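Ticket: Gripper closes on nothing after second fold
Project: Buckley Robotics Club, cloth folding entry
Opened by: Gus Bellamy
Opened: May 2021
Priority: high (demo coming up)
Status: Resolved, watching

Initial report

OK so first the good news, because there is some! The folding routine finally runs all the way through its first fold on its own, approach, grasp, lift, lay over, release, and it looks great. We cheered. Then the second fold starts and the fingers come down, close on air, and the arm very confidently carries nothing across the table and lets go of it. The log says "grasp OK" every time.

Setup is the one from the wiki page: wrist camera on, the Skaner vision node running on the club laptop, Onden controller on firmware 12. Cloth is the dark teal set. No changes to the finger pads since December.

To reproduce: home the arm, lay out one piece, run fold_twice, wait.

Expected: second grasp picks up the folded edge.
Got: fingers close short of the cloth, no error.

Update 1

Tried the obvious stuff. Power cycled the controller, reseated the camera cable, re-ran hand-eye calibration with the checkerboard. Calibration came back clean and the first fold got even nicer, but the second one still misses. It's at least a consistent miss, always high, and I love a consistent bug.

Also swapped in the white dish towel from the Hustex box, just to see. Works perfectly! Both folds, every run. So it's something about the teal cloth.

Update 2

Turned on the debug overlay and watched the segmentation mask while it ran. With the white towel the mask hugs the outline. With the teal cloth the mask leaks into the gripper fingers as soon as they get low, so the planner thinks the cloth starts up where the finger is. It sets the grasp height from that, closes early, and goes on its merry way. Dark cloth, black fingers, not a lot of contrast between them.

The "grasp OK" line was a separate problem. That check only looked at whether the fingers had finished moving. It never looked at how far apart they ended up. I wrote that check, so, sorry everybody.

Update 3

Two changes on the branch:

1. Static finger mask. The fingers always sit in the same place in the wrist view when they're open, so I traced them once and the vision node now throws those pixels away before it looks for cloth. Threshold for the rest went from 200 down to 30.

2. Grasp check now reads the final finger gap. If they close all the way, it reports a miss, backs off and tries again.

I tested with two pieces of teal on the table at once, figuring that if it could keep the wrong one out of the plan it could handle the demo.

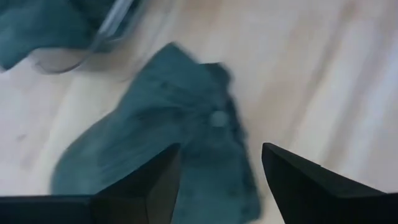
The mask came out as two separate blobs and neither one touched a finger, so I let it go on and do the whole routine. Second fold went in on the first try! Then I ran it again because I didn't believe it, and it did it again.

Update 4

One leftover. Deep creases in the teal still come out as little holes in the mask, and if a hole lands near the grasp point the planner slides sideways to avoid it. It's harmless so far but it makes the fold crooked. Filling small holes before planning should take care of it. If anyone wants a good first task in the vision code, this is a really fun one, come find me and I'll show you the overlay.

Please pull the branch before you touch the arm. Old code plus the new config file will crash on startup with a missing mask path, and the fix is to pull.

Leaving this open until somebody besides me has run fold_twice on the teal.

Update 5

Two other people ran it, both good. Hole filling moved to its own ticket, 1,006. Closing this one.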